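3.2 Collection of household demonstrations

Demonstrations were recorded with the Clomard hand-held gripper, a two-jaw tool with soft finger pads and a wide-angle camera fixed behind the jaws. The operator carries the tool through the task by hand, and the recorded motion is later mapped to the robot arm at the Wustthorpe laboratory. No robot was taken into the homes.

The Grurska set contains 938 demonstrations from 42 homes. Operators were given a short written task and were free to choose their own path and speed. Furniture was left as the residents had it, and no markers were placed on floors or walls. Of the full set, 231 demonstrations deal with waste bins. We treat these separately in Section 5, as they proved the hardest group for the baseline policy.

Two features of the bin tasks account for much of the difficulty. The target lies inside a lined container, so the jaws must come down from above with little room at the sides. Thin plastic also changes shape when touched, and a grasp point chosen early in the approach may no longer be valid at contact. Following Golestani, we therefore predict the closing point again at each step of the last part of the descent. Figure 5 gives a view from the tool camera with the jaws open over a bin.
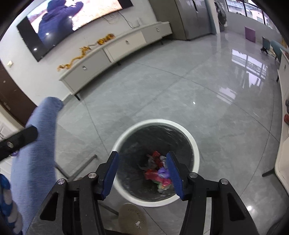 Figure 5. Tool camera view in a bin task. The blue finger pads are open, with crumpled wrappers visible between them at the bottom of the lined bin.

Shiny floors were kept in the training data. Window light reflected from tiles - common in the living rooms we recorded - was not masked or corrected.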